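Wundomico Brick Sorting

README for the picture set

Wundomico is a small set of pictures of toy building bricks on a wooden tabletop, before and during sorting by color. It covers the large, chunky kind of brick in red, orange and yellow. These colors sit close together, and that is why they were chosen.

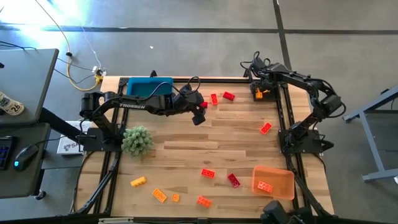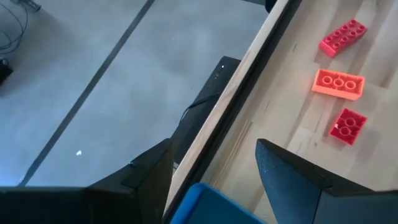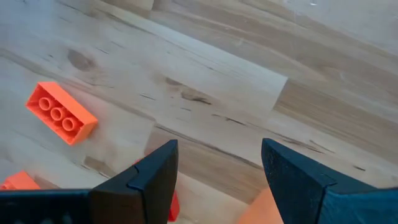

Maintained by Lahlou / Pandon toy library project
Last revised in January

What is in the set

The set holds 137 sorting sessions and 3600 still pictures. Each session starts with a handful of bricks spread over the table and ends when the person in charge calls it done. Sessions vary in length, so some have many more stills than others.

The bricks

Most are standard rectangles with two rows of studs, plus shorter ones. They came from several mixed tubs, and the colors do not match from tub to tub. Red is the hardest group. One red brick can look salmon next to a brighter one, and we file both as red. Orange-red bricks go by the color printed on the tub list, which is kept in colors.txt.

Bricks may land studs up, on their side or upside down. The hollow underside with its round tubes looks quite different from the top, so the notes file has a column for it:

up – studs on top
down – tubes on top
side – resting on a long or short side
unsure – use this when part of the brick is hidden

The table

The top is made of pale wood strips with visible grain and knots. Dark knots have been marked as small objects by mistake in the past. Check the grain around a dark patch before adding it to the notes. Orange bricks are also harder to outline where the wood turns amber.

Containers and other items

A translucent orange bin and a shallow blue tray with a turquoise interior are used in this set. Orange bricks seen through the side of the bin still count as inside it. A green spiky ball also turns up on the table. It is listed as "other" and has no sorting color.

Files

stills/ – the pictures, one folder per session
notes.csv – one line per brick per still
colors.txt – color names by tub
ratura_map.csv – matches our color names to the older Ratura list

Known problems

Version 2 dropped the separate label for salmon. Notes written before that were converted by script, and the first 2000 stills have been checked by hand. The rest have not. Bright light washes out parts of the wood in some stills, and no correction has been applied.

Please report wrong color labels with the session folder and the line number in notes.csv.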